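O que fica em cima da mesa

Em apartamento pequeno, a mesa do quarto acaba servindo para tudo. Recebe a sacola que veio da rua, o remédio que precisa ficar à mão, o papel que alguém vai ler depois. Renata Piątek trabalha com organização de casas e começa todas as visitas por ela, antes de abrir qualquer armário.

"O armário a pessoa arrumou para eu ver", diz. "A mesa não deu tempo."

Renata atende quase sempre quem mora em um ou dois cômodos, com cama, escrivaninha e estante dividindo as mesmas paredes. Nesses quartos não há hall de entrada nem despensa. O que chega pela porta para na primeira superfície livre e ali encontra o que já estava.

O método dela é simples e demora menos do que os clientes imaginam. Cada mesa leva 22 minutos, marcados no relógio da cozinha. Primeiro sai o que é embalagem vazia. Depois se separa o que tem validade, como remédios, pomadas e chás. Por último vêm os papéis, que são os que mais atrasam, e por isso ficam numa pasta para outra hora.

As embalagens costumam ser a maior parte do monte. Redinhas de espuma que protegem frutas, por exemplo, muita gente guarda: servem para embrulhar copos, calçar vasos, separar enfeites de Natal. Renata não é contra guardar, desde que haja um lugar e um limite. Nas casas que atende, o limite é uma caixa de sapatos. Encheu, sai alguma coisa.

Sacolas plásticas seguem a mesma regra, com um detalhe: as amassadas ocupam o triplo do espaço. Ela dobra as boas em triângulo e usa as outras no lixo do banheiro.

Na mesa de um quarto com toalha creme estampada de flores vermelho-escuras, havia redes de espuma amarela e laranja-avermelhada, sacolas amassadas, um pacote de papel pardo dobrado e um vidrinho âmbar de tampa preta com rótulo em chinês. A lixeira, já com saco, estava ao lado.

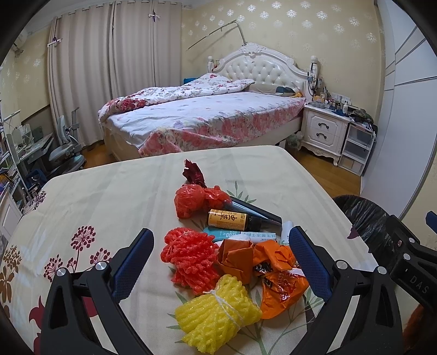

Frascos e caixinhas

Com os vidros pequenos a conversa muda. Seema Kaushik, farmacêutica na Flirnholm, pede que ninguém jogue fora a caixa de um produto antes de terminar o frasco. É na caixa que costumam vir a bula, o lote e as instruções, e quem compra produto importado depende ainda mais dela.

"Se você não lê o idioma do rótulo, peça a alguém que leia e cole uma etiqueta com o nome e para que serve", orienta. "Não confie na memória."

Ela também não gosta de ver remédio na mesinha de cabeceira junto com creme, óleo e perfume. De madrugada, com a luz apagada, um frasco se parece com o outro. Uma gaveta só para medicamentos resolve, longe do alcance de crianças e sem sol direto. O que venceu vai para um ponto de coleta, nunca para o lixo comum nem para a pia.

A toalha fica

Muita gente pergunta se deve tirar a toalha para manter a mesa em ordem. Renata deixa - protege o tampo e dá vontade de ver a estampa livre. O que ela pede é que se sacuda a toalha uma vez por semana. Para isso é preciso tirar tudo de cima, e boa parte das coisas não volta.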